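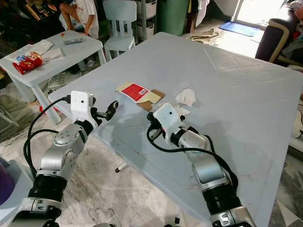 Lavska is a source code editor and build tool developed by Desutau, a software company based in Virnham. It is sold mainly to small teams writing desktop and mobile applications. The first public version came out in April 2017, and the program runs on Windows, macOS and Linux.

History

Lavska began as an internal tool called Parry, written by Catrin Price to replace a set of build scripts. Desutau has often said that Parry was finished in 19 days. No dated copy of the code from that period has been released, and the claim rests on company blog posts alone.

Version 2.0, released in July 2020, added a visual layout editor, a rewritten debugger and a plug-in store. The store opened with 242 plug-ins. Many of these were color themes, and several were older built-in features that had been split off and listed separately.

Features

The editor offers code completion, version control and a live preview of the running program. Projects are described in a single settings file, which older versions cannot open once it has been converted.

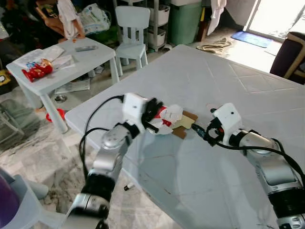 Background compiling is turned on by default. Desutau advertises it as making builds 73 percent faster. The test behind that number used one sample project supplied by the company, compared against version 1.0 with caching switched off, and it has not been repeated by an outside group.

Reception

Early users liked the debugger but complained about memory use and the loss of the old search panel. The public bug tracker listed 1,418 open reports before it was moved to a customers-only site. Desutau described the move as a cleanup and later said that most of the reports were duplicates, without publishing a list. The search panel came back in version 2.1 as a paid plug-in.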